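Astlow Works Forum > Warehouse, Packing and Returns > Automation

Thread: Robot cell on the returns line, what happens to the packers?

judby_nights
We have been told at Judby that the returns line is getting two picking cells in September. At the moment it's people at benches. A tote comes down, you take the things out, check them against the slip, decide whether they go back to stock, to seconds or in the bin, and put them in the right chute. I've done it for 4 years on nights.

The briefing lasted less than a tea break. We were told no redundancies, "roles will evolve", and that some of us will be asked to do demonstration work for the machines. No one could say what grade that is or whether it keeps the shift allowance. Has anyone here been through this? I'm after what changed day to day more than opinions on whether robots are good or bad.

PelletPete
We had it two years ago, different supplier. The benches went from twelve people to five. No redundancies was true, in that they moved seven of us to inbound and then didn't replace leavers. If you like returns, get your name down early for whatever stays in returns. Inbound is heavier and colder.

The five who stayed mostly clear faults. The arm drops something or can't make up its mind, a light comes on, you walk over and sort it out. It's less lifting but a lot more walking, and you never get into a rhythm.

Tươi Châu
I'm a line lead at a Helar site, so I'll say which side of the fence I'm on. We put in one cell for small boxed goods. It does well with the same carton all day. It does badly with mixed returns, which is most of what comes back. Soft packaging, bottles, anything in a bag, anything the customer has put back in the wrong box.

On grade: get it in writing before you start. Ours was called "system support" and for the first few months it was paid exactly the same as packing. We argued that a person who decides what the machine should do with an item is doing more than packing. It went up one band in the end. The shift allowance stayed because the hours stayed.

judby_nights
Thanks, that's the kind of thing I wanted. Did you have people doing the demonstration work, or did it come already trained?

Tươi Châu
Both. It came trained and then it wasn't good enough on our stock, so they wanted more examples. Four of my packers did it for part of each shift. You hold a gripper in each hand and do the job with those, picking and placing, over and over, and the recordings go off to be used for training. Some of them liked it as a break from the bench. One asked to come off it after a week with a sore wrist.

forkliftdave_81
So you trained your own replacements for the same money. Brilliant.

Tươi Châu
They were paid the same hourly rate and a small extra for the recording hours. Nobody in my team has lost a job. I know how it looks and I did say which side I was on.

forkliftdave_81
Not having a go at you. I'm having a go at the deal. If a packer's hands are worth recording then the recording is worth something after the packer has gone home. The extra should reflect that. At our place the agency lads were offered it with no extra at all and told it was "light duties".

PelletPete
Dave's right about the agency end of it. Agency staff won't have seen the briefing and won't have been asked.

Đạt Trịnh
I do this work full time, so maybe I can answer some of it. I was a packer at Rinaldi until they automated the small parcels, and now I record tasks with hand-held grippers for a contractor. Some of it is at a site and some is in ordinary rooms, because they want the same movements done in different places with different clutter.

The target when I started was 80 good recordings a shift. A good one means the item is picked cleanly, placed where the sheet says and let go without knocking anything else. If you fumble it you note it and do it again. It sounds easy and the first days are not. With your fingers you feel when a thing is about to slip. With the grippers you have to watch for it, so you slow down, and then the slowness gets marked against you.

judby_nights
What sort of items are they? Ours would be returns, so all sorts.

Đạt Trịnh
All sorts for me as well. Small household things mainly, laid out and then picked up one by one. Boxes are the easy ones if there is room to get a jaw down each side. Bottles turn when you grip them near the cap. Flat cases are awkward on anything soft, because you push down to get under the edge and the surface goes down with you. On a hard bench I would do twice as many.

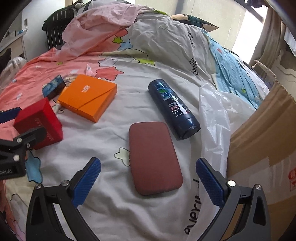 The pay is a bit over what I had as a packer, but it is by the contract. Mine runs for 3,000 recordings and then they decide if they want more. As a packer I knew what I'd be earning next spring and now I don't. Against that, I have no night shifts, my back has stopped hurting, and no one is shouting for the next trailer.

The wrist thing Tươi mentions is real. I swap hands for the harder item, I stop every hour whether they like it or not, and I asked for a lower surface so my elbows are not up in the air. Ask for that before you start, while they are still being nice.

forkliftdave_81
So you've swapped a permanent job for piecework and a better back.

Đạt Trịnh
Yes, more or less. The permanent job was going anyway. I would take the permanent job back if it came with the same hours I have now.

mags_inbound
Can I put in a word for the machines? We got ours last year and I'm 58. I was lifting totes off a roller all shift and I'd had two lots of physio. Now the cell takes them and I check the ones it rejects. I'd have been out on sick by now. It isn't perfect and it stops more than they said it would, but I don't miss the old way.

PelletPete
Fair enough, Mags. What happened to the others on your line?

mags_inbound
Two retired, one moved to transport, the rest are where they were. Ours is a small place though.

Tươi Châu
A practical point for judby_nights. Ask what rate the cell is meant to run at and what happens when it doesn't. Ours was sold to us at 300 items an hour. On mixed returns it never got near that, and for a while the shortfall came back to the benches as "can you just clear these". So there were fewer people at the benches and the same overflow. We had to get it agreed that overflow counts as planned work with people rostered for it.

judby_nights
That hadn't crossed my mind. I can see that happening here straight away, they've already taken two benches off the floor plan.

Going through what people have said, I've got this to take to the meeting:

Grade and job title for the demonstration work, in writing
Shift allowance for anyone moved off the benches
Extra for recording hours, and the same for agency
Break every hour and a surface at the right height
Who handles overflow and whether they are rostered for it
Whether leavers in returns get replaced

Anything missing?

forkliftdave_81
Who keeps the recordings and what else they get used for. If it picks up your voice or your face you want to know that too. And whether your error rate on the grippers can be used against you in your normal job.

Đạt Trịnh
The last one is important. At my first site the supervisor could see everyone's failed attempts by name. They changed it to the team total after people complained. Also ask for paid practice time. Two shifts at least before any target counts.

mags_inbound
Ask for a proper demonstration on your own returns, not their nice clean boxes. Ours brought a crate of identical cartons and everyone clapped. Then we gave it a duvet.

judby_nights
Adding all three. The meeting is at 6 before shift, so I'll put up what they say when I get a break.

judby_nights
Back on break. Grade: "under review". Allowance stays for anyone who stays on nights, and that one is going in the minutes. They agreed to hourly breaks and two practice shifts. Agency staff are "a matter for the agency", so that argument carries on. They hadn't thought about overflow at all and the manager wrote it down. No answer on replacing leavers.

PelletPete
No answer on leavers is an answer. Keep asking it at every meeting and get it minuted each time.

Tươi Châu
The allowance and the practice shifts are more than we had at that stage. Send me a message if you want the wording we used for the overflow agreement, I still have it.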